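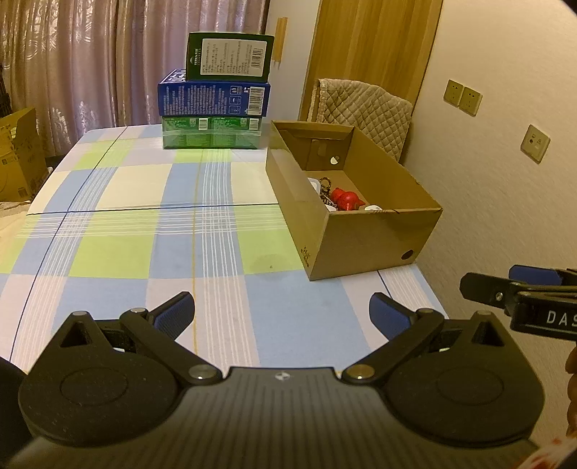 The plaid tablecloth in blue, lime green and white, with the boxes stacked toward the back.

Frequently asked questions about our tablecloths and table rental

Which tablecloth is this, and can I rent it?
It's our Farías plaid, and yes, you certainly can! We have 11 of them, and they go out most weekends, so please write to Britta Harms as early as you can, especially in December (everybody seems to have a family party then).

Will there be a crease down the middle?
Quite possibly, I'm afraid. We fold the cloths for storage, and a fold line can still show once the cloth is spread out. If that bothers you, iron it on medium from the back, or lay it out the evening before and let it hang a little.

I found a small mark on the cloth. Do I have to pay for it?
No, please don't lose any sleep over it. Crumbs and little specks are part of a good meal. Candle wax and red wine are another matter, so do tell us right away and leave the scrubbing to us, however tempting it may be.

How should I wash it if I've bought one?
At 40 degrees Celsius with an ordinary detergent, and then straight onto the line if you have the room. My mother-in-law Elfriede dries hers over the banister and swears by it.

Can I stack boxes on the table?
Of course, lots of people sort their gifts or games that way. Just lift them when you move them, so they don't drag the cloth along.

How much is the deposit?
It's 30 euros per cloth, returned when you bring it back to us in Witau.

Ludger Baumgart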